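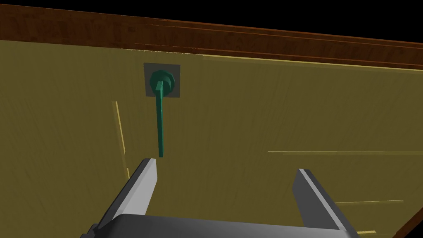

3.2 Template choice and set-up

The websites in this study were all built from ready-made templates. We took two templates, which we call Jovier and Oshima after the names used in the Plitcombe theme library. Both are sold to small businesses and sole traders who want to put their work online without paying a developer. Jovier opens with a full-width picture and keeps its menu behind a button. Oshima shows a fixed menu down the left side and a grid of project tiles, three across on a desktop screen and one across on a phone.

Each template was filled with the same text and the same set of pictures, so that any difference in how people used the sites would come from the layout. Fonts were left as supplied. We changed the link colour in Oshima, as the default grey failed our contrast check against the page background. The contact form was the same in both and sent its messages to a mailbox that we cleared at the end of each session.

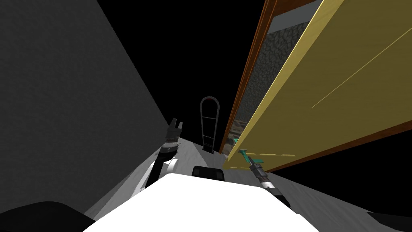

Pages were served from a single shared hosting account in Grurenville. We chose shared hosting on purpose. Most owners of small sites use it, and a faster server would have hidden the cost of large picture files. Caching was switched off on the server and cleared in the browser before every task. The copies used in testing were frozen on February 9, 2024, and no updates to the templates were applied after that point.

3.3 Participants and tasks

We recruited 80 adults through a notice in the public library and a local business newsletter. None had worked as a web designer. Half used a phone and half used a laptop, and within each group the template was assigned at random. Participants were asked to find a named project, return to the home page, and send a short message through the contact form. A session lasted no more than 30 minutes, including a brief questionnaire.

Time on task was measured from the first tap or click to the moment the target page had finished loading. We also logged wrong turns, which we define as any page opened that did not lie on the shortest route to the target. The questionnaire used a five-point scale and left room for written remarks. We dropped 21 task records from the analysis where the connection failed part of the way through.

The project galleries in both templates scale their pictures to the width of the column and load them as the visitor scrolls. Captions sit under each picture in Jovier and appear on tapping in Oshima.

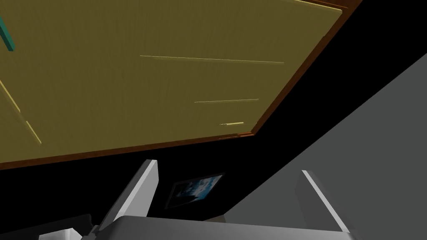 Figure 1. Rendered view of an olive-yellow panel with reddish-brown wooden trim, seen from below.

Laptop users found the named project faster in Oshima, where the menu stayed in view. On phones the gap almost closed, and the written remarks were mostly about the size of the menu button.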